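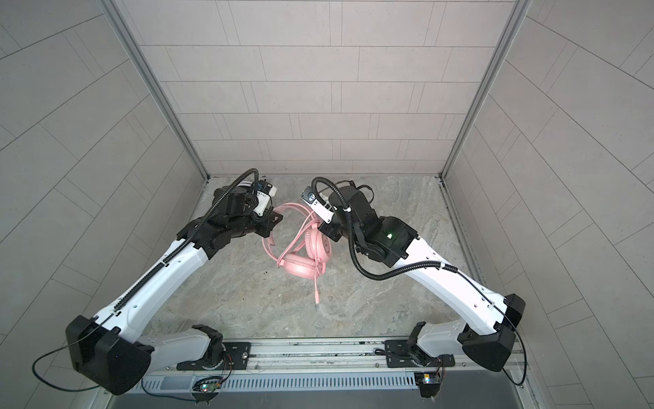
Pink over-ear headset between two grippers, tiled booth.

Visit report: Nelturdale children's book collection, open day
Posted 2019-05-26

The Nelturdale collection holds children's fiction in English, mainly novels for readers of middle-school age, and opens its stacks to the public once a year. The rest of the time a reader orders by slip and sees one book at a desk. I went for the family adventure stories and the school stories, and for a look at how the collection handles abridged editions, a subject on which most library catalogs are poor.

Entry was by timed ticket. Groups of nine went down to the stacks with a member of staff, and the tour took longer than the program said. Bags go in lockers. Pencils only past the second door, including for visitors who have no intention of writing anything.

The stacks

Books are shelved by size first and accession number second, so an author's work is spread over several bays. A four-book series we asked to see was in three places, the last volume having been issued in a taller format than the others. Staff find things by location code and seem to prefer it that way. For a visitor hoping to browse one author along a shelf, the arrangement is a disappointment.

Dust jackets are kept on the books in clear sleeves. Where the library received a book without its jacket and a jacket turned up later, the two are stored together but the record says so. Prize bindings, the decorated kind given out by Sunday schools, are treated as separate copies even when the text inside is the same printing. The presentation label is transcribed in full, with the name of the school and the reason for the award. "Regular attendance" was the most frequent reason among those we were shown.

Serial parts and annuals have their own room, which was not on the tour. A question about it was answered with a printed sheet.

Abridgments

The main display, in the Ngata room upstairs, was on cut and shortened texts. It used one orphan story, first published as a magazine serial, and showed it in successive states: the serial, the first book edition, a school edition with word lists, and a paperback from the Editar line of shortened classics. The serial ran to 93 chapters counting the double installments as two. The Editar text has nine.

Each opening on display had a typed card giving the corresponding page in the other versions. This was the best part of the day. Reading across the cards, one sees that the school edition removes most of the weather, nearly all the servants' dialogue, and a whole subplot involving a disputed will. The paperback keeps the will but gives its discovery to a different child. Neither edition states on the title page that the text has been altered. The paperback says "complete" on the back cover.

The cards do not record changes to illustrations. In the school edition at least two plates have been moved to chapters they do not belong to, and one shows an event that the text no longer contains. I mentioned this at the desk and was given a correction form, which I filled in.

The catalog

A demonstration of Jekeo, the catalog system the collection moved to in April, was given twice in the afternoon. I attended the second. The useful addition is a relationship field linking an edition to the text it was cut from. A search for a title now returns a tree with the fullest text at the top and the shortened versions under it. Where the source of an abridgment is unknown, the record hangs from a dotted line.

So far 300 titles have been linked in this way. The work is done by comparing first and last paragraphs and a chapter from the middle, which will catch most cuts – it will miss a text where only a phrase or a name has been changed. The presenter accepted this and said that full comparison is done on request. The request form asks for a reason.

Some remarks on the search itself. Pseudonyms resolve properly. Character names are indexed only if they appear in the title, so a reader who remembers the name of the dog and nothing else will get no result. Illustrator searches work, though initials and full names are still listed apart in places. The printed export drops the relationship field, and this should be fixed.

The talk

The closing talk was on retellings for beginning readers, with examples of sentence length and vocabulary control. It was competently done, but the handout repeated the slides and the bibliography was missing its last page. Questions were mostly about what old books are worth. The staff do not give valuations and said so each time.

Practical notes

The bus stop is at the foot of the hill and the walk up is steep. Step-free entry is on the north side, by bell. There is no café; a table in the lobby had coffee and wrapped cookies. The shop sells postcards of jackets and a guide to the collection – the guide predates the new catalog, and its shelf references still work but its search instructions do not.

Reading room tickets can be applied for on the day with proof of address. Mine was issued on the spot and is good for four visits. I have put in a slip for the magazine serial and a second one for the school edition, to be seen together if the desk allows it.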